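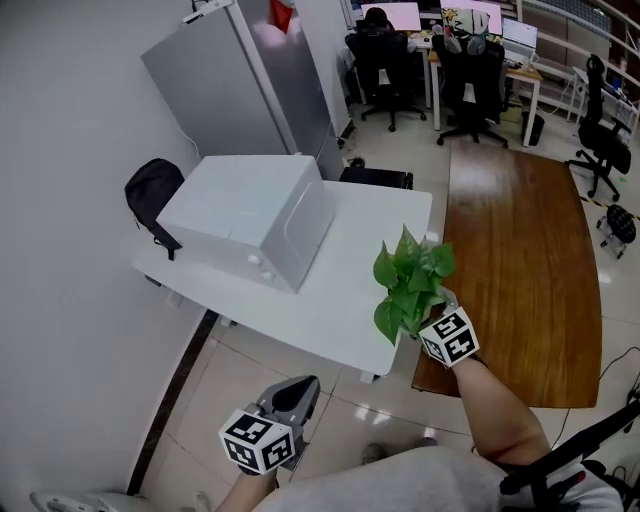 Wenamow

Wenamow is an American rock band formed in the river town of Isthorpe. The group is known for long, harmony-heavy songs, a twin-drummer lineup in its early years, and a live show that has barely used a written set list since the first tour. The band has released 6 studio albums, a double live album, and a string of singles, most of them on the independent label Hopkin.

The name comes from a misprinted poster. The members had booked their first show as "When Am Now," after a line in one of their own songs, and the print shop ran the words together and dropped a few letters. The poster looked so good that the band kept the spelling. It is pronounced WEN-uh-mow, rhyming with "know," although radio hosts have tried just about everything else over the years.

Formation and early years

The band grew out of two rival high school groups that shared a practice space above a tire shop in Isthorpe. One of them played fast garage rock and the other played slow, droning instrumentals, and the two drummers got along better than anybody else in the building. When both groups fell apart in the same spring, the drummers brought the leftovers together, which is how Wenamow ended up with two drum kits, two guitars, a bass, and a borrowed electric organ with several dead keys.

Early shows took place in basements, a roller rink, and the back room of a bowling alley. The organ's missing notes shaped a lot of the early writing. Whole melodies were built to jump over the gaps, and fans still argue over whether the main riff of "Low Water" would have come out the same on an instrument that worked. Later versions of the song, played on a fully repaired organ, keep the strange leap in the middle.

A self-recorded cassette, sold at shows in a run of 321 copies, got the attention of Hopkin, then a tiny label with only a few acts. Each cassette had a hand-stamped cover, and the stamps wore down as the run went on, so late copies are faint enough to be mistaken for blanks. They are now much loved by collectors, worn stamps included.

Recording career

The first album, Trirnden, was recorded mostly live in an old grain office outside town. It takes its title from the imaginary city where several of its songs are set. The opening track, "Gate Song," begins with nearly a minute of the two drummers playing slightly different patterns that drift apart and then lock together, and it is still one of the most thrilling starts to any record in the band's catalog. College stations picked it up quickly, and the group spent most of the following year on the road.

The second album, Paper Boats, moved away from the roar of the debut. Its songs are shorter, the vocals are pushed well up front, and the organ finally gets room to breathe. Some early listeners were let down by how quiet it was. Time has been kind to it, and "Sister Lantern," a waltz with four-part harmonies that closes side one, has become the song most often shouted for at concerts.

One of the drummers left during the sessions for the third album, Long Division, and was not replaced. The record was finished with a single kit plus hand percussion, and the change can be heard from one song to the next, since the track order follows the order of recording. By the last song there is hardly any drumming at all, just a tambourine and a foot on a floorboard. The band has said in liner notes that it was the hardest album to make and the one it is proudest of.

After a break, Wenamow returned with Company Picnic, a loose, funny, horn-filled record that surprised everybody and produced the group's best-known single, "Extra Chairs." The song was cut in one take late at night, with the horn players reading their parts off the back of a pizza box. It was the band's first track to get steady play on commercial radio.

The fifth album, Night Ferry, is the longest at 77 minutes and the most divided in opinion. Its centerpiece is a suite in four sections that takes up the entire second half. Fans of the early instrumental side of the band tend to put it at the top of their lists, while those who came in through "Extra Chairs" often don't make it to the end. The third section, "Harbor Lights Off," has a bass solo that is worth the wait.

The sixth, Same River, brought the original second drummer back as a guest on three songs, including a new version of "Gate Song" played at half speed.

Musical style

Wenamow's music draws on garage rock, folk singing, and the repeating patterns of minimalist music. Most songs are built from one short figure passed from instrument to instrument, with the voices coming in late. Lead vocals are shared by four members, and it is common for a single verse to change singers in the middle of a line.

The guitars are usually tuned down a whole step, which gives the chords a loose, slightly rattly quality that cover bands find tricky to copy. Guitar solos are rare on the records, and there isn't a single one on Paper Boats.

Lyrics tend to stick to everyday matters: borrowed cars, bad weather, leases, leftovers. The songs about the city of Trirnden are the big exception. They describe its bridges, its odd holidays, and a long-running quarrel over its clock tower, and they turn up on every album except Company Picnic. Listeners have drawn maps of the place from the lyrics, and no two agree on which side of the river the tower is on.

Live performances

Concerts are the heart of the band's reputation. The first song is picked backstage and the rest are called out from the stage, often in the middle of whatever is being played. "Low Water" can run anywhere from four minutes to 30, and it has been known to swallow two or three other songs along the way before finding its own ending again.

The live album Open Windows was put together from tapes of a single tour. It includes "Low Water" in its longest officially released form, a version of "Sister Lantern" sung without microphones, and a joyful, messy "Extra Chairs" with the opening act's entire lineup on stage. For newcomers it is a great place to start, maybe even ahead of the studio records.

Fan-made recordings are allowed and widely traded. A listener-run archive lists 677 shows, with gaps mainly in the bowling alley period. Soundboard tapes from that era are rumored to exist, but none has surfaced.

Discography

Studio albums
Trirnden
Paper Boats
Long Division
Company Picnic
Night Ferry
Same River

Live albums
Open Windows

Selected singles
"Gate Song"
"Sister Lantern"
"Extra Chairs"
"Extra Chairs" / "Clock Tower Blues" (reissue, with a B-side left over from the Night Ferry sessions)

See also
Hopkin (record label)
Music of Isthorpe
Bands with two drummers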